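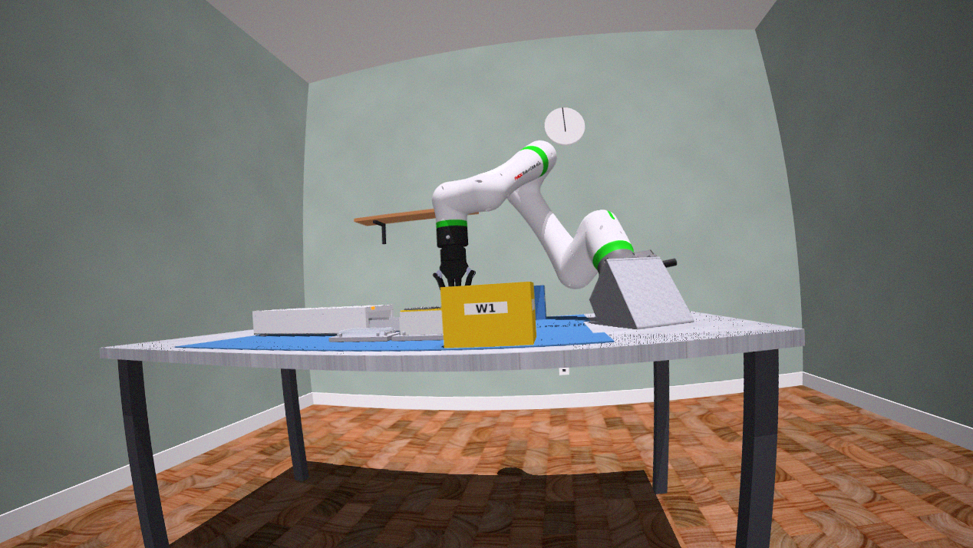

Stoneware ginger jar by Rendora, salt glazed, 38 cm tall with lid. Marked on the base. One hairline at the neck, stable — a little glaze wear on the lid knob.
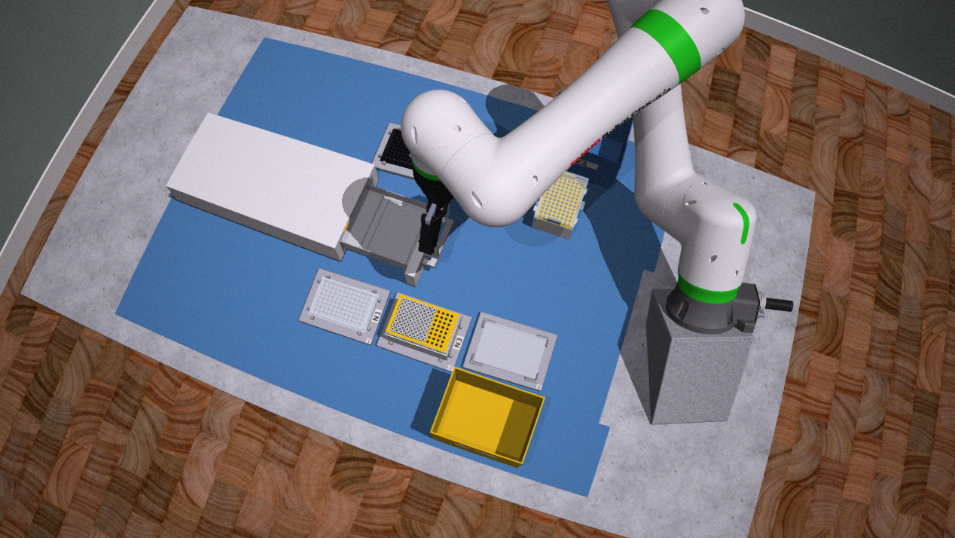

Weight is around 300 g more than the later version. Price $144, insured shipping included. Returns accepted if unused. 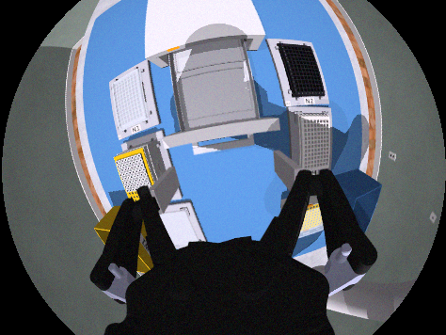
Open gripper and round blue platform

Print this page | E-mail to a friend

Comments
Nesma Hegazy: Is the lid original to the jar?
Bảo Khương: I bought the smaller one in July. Well packed, glaze as listed.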